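Chapter 4
Containers in the Home: Open Storage

In the previous chapter we looked at closed storage, such as cupboards, drawers and boxes with lids. Now we turn to the containers that stay open at the top. They are older than most furniture, and almost every family owns at least one. In this chapter you will learn how an open container is built, how to choose its size, and which household things are suitable for it.

Narayanan Pisharody, whose home survey we use in several chapters, visited 864 homes in the town of Cevska. He asked each family where the children's toys are put in the evening. The most common answer was a basket on the floor of the living room. Shelves came second, and the toy chest, which older textbooks recommend, came only in fourth place. 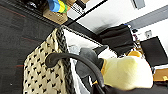
A basket for toys has three parts which we must know by name: the wall, the rim and the liner. The wall carries the shape and often also the decoration. The rim takes the force when somebody lifts or pulls the basket, so it should be thicker than the wall. In the patterned basket on the gray carpet, the rim is braided and dark, and a white fabric liner covers the inside. Soft toys, like the yellow plush one and the gray one kept in it, are easily caught on rough fibers – the liner protects them. It also keeps small pieces from falling through the gaps of the weave.

The size needs some thought. Akosua Amissah, in her course notes for the Skomeck school, advises that a child should reach the bottom of the basket without climbing in. A deep basket looks practical in the shop, but the things at the bottom are soon forgotten.

4.1 Before you read

Choose one open container in your home and take everything out of it. Write down which things you used in the last 14 days – and which you did not remember you had. Keep this list, as you will need it again in section 4.3.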